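Search reviews and guides Go

Sudik recording software, version 3 – quick review

Been meaning to write this up since December. Short version: good, buy it if you do bin picking, skip it if you only need a handful of demos.

We use it to log grasp attempts for a learning system. Arm goes in, tries for something, joint positions and camera view get saved together with a pass or fail. Before this we had a pile of scripts Gadisa wrote and only Gadisa could run. Setup took 6 hours, most of it network faff. Manual is thin. Section on camera timing is plain wrong, email them and they'll send the fixed page.

Best bit is the object mix tool. You tell it what you own and it nags you when the same easy stuff keeps going in. Soft toys, bowls, awkward black brackets, crumpled plastic. Ours had been far too tidy and the model showed it, fine on blocks, hopeless on anything thin or see-through. 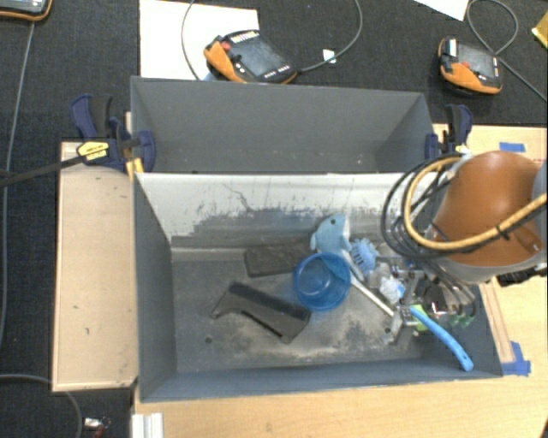 Speed is decent. 400 attempts in a long afternoon once Jonalyn had the hang of it, and only 11 thrown out for bad sync. Old scripts lost far more than that, and didnt tell you.

Moans. The pass/fail button is tiny and sits next to delete. Why. Labels can't be edited in bulk, so when Eglė changed her mind over what counts as a drop we did them one by one. Export is slow – go and make tea. Also it forgets the bin size after every restart, and if you don't notice you get a whole batch with the wrong depth limits. Ask me how I know.

Support is two people I think, both nice, reply by lunchtime if you write before 9 in the mornng.

Price is steep for a small lab. We split the licence with the Tullton lot, which they allow if you ask. Four stars, would be five with an undo.

Heather Tapsell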